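How to clean and keep a bamboo steamer

I cook dumplings and buns at home for many years, and the question I receive most often from readers is why their steamer smells or becomes black. In most cases the steamer is good and only the drying was too short. I write down my way of doing it.

Before the first use

Rinse the basket and the lid under warm water, without soap. Put the basket over a pot of boiling water and let it steam empty for 13 minutes. The first time there is a strong smell of fresh bamboo, like wet grass. Open the window and leave it. My neighbor in Meredith does this step two times, and I think it does no harm.

After cooking

Take out the paper or the cabbage leaves while they are still warm, they come off easier. If rice or dough is stuck, do not scratch it with a knife. Pour a little hot water on the place, wait 2 minutes and use a soft brush, going along the slats and never across them. Do not leave the basket lying in the sink, bamboo drinks the water very quickly and needs a long time to give it back. The dishwasher is also not a good idea.

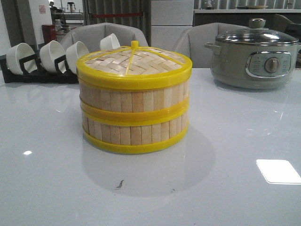
Bamboo steamer with yellow bands and a woven lid.

If your steamer has plastic parts, look carefully at the places where they touch the bamboo. Water likes to stay there. I push the corner of a dry kitchen towel along the edge, then I shake the basket over the sink.

Drying and storing

Stand the basket on its side in a place with moving air, lid separate. Direct sun for many hours can make the bamboo crack. In summer one night is enough for me, but from November on I wait 2 full days before I put it in the cupboard. Never close it in a plastic bag. A cotton bag is fine.

If you find mold

For small gray spots, mix one part white vinegar with 2 parts water, wipe, wait a little, rinse, and steam the basket empty again. If the spots are black and go deep into the wood, or the smell comes back, please do not cook in it any more.

Sillel Home Kitchen | Contact | © Sillel, text last changed Jul 5, 2025 | Back to top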